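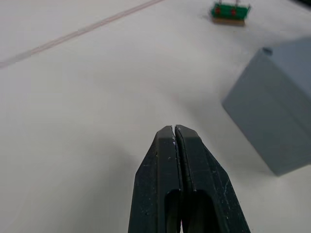 Gap between neck and body on bolt-on bass, should I worry?
I bought a second-hand Bulell bass in December and I have a question about the neck joint. When I look at it from the front, there is a gap on the treble side of the pocket. It is thin and straight, like the one running between the two black fingers in the photo, and it goes all the way to the end of the pocket. On the bass side the wood touches. The notes are clear, but the G string sits very near to the edge of the fingerboard after the 12th fret. Must I fill the gap with something?
Houshang Asadi

Do not fill it yet. Loosen the strings, then loosen the four neck screws by half a turn only. Pull the neck gently towards the treble side, hold it there and tighten again. Tune up and look at the G string. On my Madigan this was enough, and the gap became smaller also. A gap at the side does no harm if the bottom of the neck is sitting flat in the pocket. If it still moves after this, then you can think about a thin piece of veneer.
Vicente Zapata

mine has same gap since 3 years, never had a problem. just play it
Kathleen Brophy

I agree with Vicente, but please check the bridge too. Sometimes the saddles have moved to one side and the neck is not guilty at all.
Abelardo Insaurralde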